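News from the Brurside Robotics Club

Well, we survived the first half of the season, and I promised a write-up before everyone disappears for the summer, so grab a coffee.

For those who missed the spring meeting, the club is going in for the Astmont Tabletop Challenge this June. It's a student contest, and the idea is simple enough to explain to your grandmother: each team gets a table full of ordinary stuff, the judges call out a job ("put the ball on the tray," say), and a two-armed robot has to do it while the clock runs. You get 165 seconds per job and 5 jobs in a round, and you don't find out which ones until you're standing there with your palms sweating.

We've named our program Hodoroagă, which is Romanian for an old rattletrap. It was voted in by a landslide, and I have given up on anyone outside the club spelling it right (the contest office has tried twice and I love them for it).

Most of our practice this month has gone into grasping. I came in thinking the hard part would be the planning, because that's the part that looks clever on a whiteboard. Wrong! The planner was behaving itself by our second week. Picking up a paper cup without crushing it, though - that has eaten whole evenings. A tennis ball is forgiving. A snack package is all shine and wrinkles, and the software changes its mind about where the edges are every time the light shifts. And then we put everything on a red-and-white gingham cloth, because the rules say patterned table covers are fair game, and I figured we'd better suffer now and not in front of the judges.

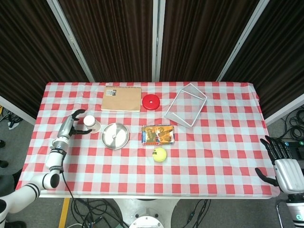

Histar, who read a draft of this over my shoulder, wants it on record that the vision code was never the problem and that we'd save ourselves a lot of grief by practicing each job slowly until it's boring. Speed can wait until the last week, apparently. I argued, I lost, and the practice plan now says "slow" at the top in very large letters.

So slow it is. We've split into 2 groups, one for grasping and one for the part that turns a spoken job into steps, and we swap every couple of weeks so that everybody gets to be confused by everything. The newer members have been terrific, by the way! One of them rewrote our whole logging setup over a long weekend, and now when a run goes wrong we can find out why without scrolling through a wall of numbers until midnight.

Still on the to-do list: flat things (a notebook lying on cloth is a nightmare to get a finger under), handing an object from one arm to the other, and a decent way to stop and start over when the first grab misses. I'd also like us to run full mock rounds with somebody reading the jobs out loud, in a normal voice, with normal mumbling.

If you'd like to be that somebody, come by the lab any time after 8 in the evening. You don't need to know any programming. Bring odd objects from your kitchen drawers too, as long as you don't mind them getting dropped - we've all gotten far too used to our own, and I'm sure the software has as well. Snacks are welcome, and please label the ones meant for humans.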